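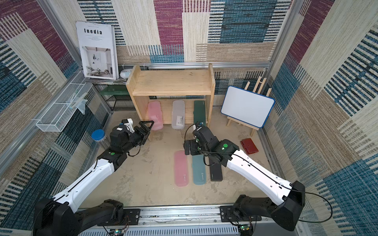
Two robot arms at work height, with patterned fabric on the walls.

Nov 13, 2022
By Manon Lavoie

Flakton opens its first shop in May, and I can't wait! The small leather label has sold its satchels and belts online for three years, and now it is taking the old MacDonald shoe shop, with 18 bags on show and a repair bench by the window.

The new Eto tote is the one to look out for -- soft calf leather, hand-stitched handles and a lining you can unbutton and wash. Only 136 will be made in the first run, each with a number inside the pocket. 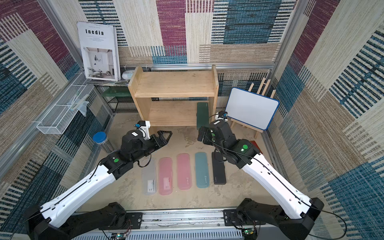
Repairs for life

Anything Flakton has ever sold can come back for new stitching, free of charge. Bring the bag, no receipt needed.

Recent items
Trodik brings back its canvas rucksack
How to look after a suede belt
4000 buckles and one very patient collector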